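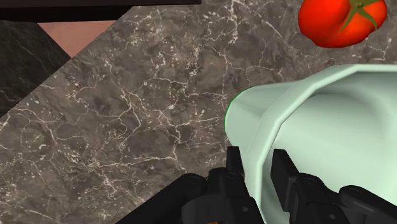

Rellell: a collection of recipes from small-town community cookbooks

Rellell is a set of 2,329 recipes typed up from the spiral-bound cookbooks that churches, schools, garden clubs and fire companies used to put together to pay for a new roof or a piano. The books come from Udora and Stivine, two towns on opposite sides of the Amoah valley, and I have been collecting them for longer than I planned to. The name is a smudged word at the top of a relish recipe in the first book I bought. I never did figure out what it was supposed to say, and by the time I needed a name for the folder I had grown fond of it.

If you are here to cook, welcome! If you are here because you study food, handwriting, small-town printing or the spelling of "casserole" (there are many), you are welcome too, and you will probably want to read the section on columns before you open anything.

What's in the folder

recipes.csv – one row per recipe, the main file
books.csv – one row per cookbook, with the town, the kind of group that made it and the decade if I could work it out
measures.csv – a lookup table for the vaguer measurements
notes.txt – my running notes, which are long and sometimes cranky

All four are plain text in UTF-8. The CSV files have a header row, and any field with a comma in it is wrapped in double quotes. I mention this because my own spreadsheet program kept turning "1/2" into a date, and I would hate for you to lose an afternoon to it like I did. Import the amount column as text, please.

Columns in recipes.csv

recipe_id: a number that never changes, even when a recipe gets corrected
book_id: matches the book in books.csv
title: exactly as printed, including the capital letters and the exclamation marks
title_plain: the same title in lower case with the spelling tidied up
section: the chapter it was printed in, so a lime gelatin with shredded cabbage is under "salads" if that's where the book put it
ingredients: one long field, with items separated by a vertical bar
amount: the amounts, in the same order as the ingredients
method: the instructions as printed
oven: the temperature in Fahrenheit, or the words used if no number was given
serves: as printed, usually blank
legible: yes, mostly or no

The oven column deserves a little patience. Later books nearly always give a number, and 400 is a favorite for biscuits, cobblers and anything with a crust on top. The older ones say things like "quick oven" or "moderate oven" or just "bake." I left those words alone. There are tables you can find that convert a quick oven into degrees, but they disagree with each other, and I didn't want to choose for you and then have my choice get copied around as if it were printed in the book.

How the typing was done

I typed every recipe by hand from the page. I did try text recognition early on, and it did fine on the typeset books, but most of these were run off on a mimeograph from typed stencils, and the purple and gray letters came out as soup. After a first pass I went back and read each recipe against the book a second time, aloud when the house was empty. Reading aloud catches missing words much better than reading silently does, and it also made me very hungry.

Spelling mistakes in the ingredients and method are kept. If a word was so far off that I had to stop and think, my guess is in notes.txt under the recipe number. Where butter or gravy or time has eaten a word completely, you will see [lost] in its place. Pencil additions by former owners are in curly brackets, such as {too sweet} or {double this}, and they are some of my favorite things in the whole collection.

Measurements

Cups and teaspoons are easy. After that things get friendlier and less exact: a lump the size of an egg, a nickel's worth of cheese, a small can, one large package. The measures table lists each of these phrases, says which books use it, and gives a modern amount only when one of the books itself explains it. Can and package sizes have changed a good deal over the years, so a recipe that calls for "1 can milk" can turn out thin if you use whatever is on the shelf today. I have made that fudge. It was a sauce.

What this collection is not good for

Please don't treat it as a record of what people in the valley ate on an ordinary weeknight. People sent in the dish they were proud of, and desserts take up a huge share of nearly every book. Plain boiled potatoes hardly appear at all. Stivine is also better covered than Udora, simply for the reason that a Stivine thrift shop saved books for me for years and Udora never had one.

The canning and pickling recipes need a separate word. They are here as history. Several skip steps that are now considered necessary for safe storage, so if you want to put up beans or tomatoes, use a current tested recipe and enjoy the old one for its opinions.

Privacy

The books printed the contributor's name under every recipe. I took those names out, along with street addresses and phone numbers, even in the oldest volumes. Titles that include a first name or "Grandma" are unchanged.

Using it

You may copy, share, reprint and change the files for any purpose. A mention of Rellell is kind but not required. If you print a recipe in a book of your own, I would love it if you kept the original title next to yours.

Known problems

Recipes split across two pages were sometimes bound out of order, and I may have joined a wrong pair or two in the cookie sections. The decade column is a guess wherever the book has no date, and those rows are marked with a question mark. A handful of recipes appear in more than one book, word for word, and I kept every copy.

Corrections are always welcome. Send the recipe number along with the line as you think it should read, and I'll get the book down and check.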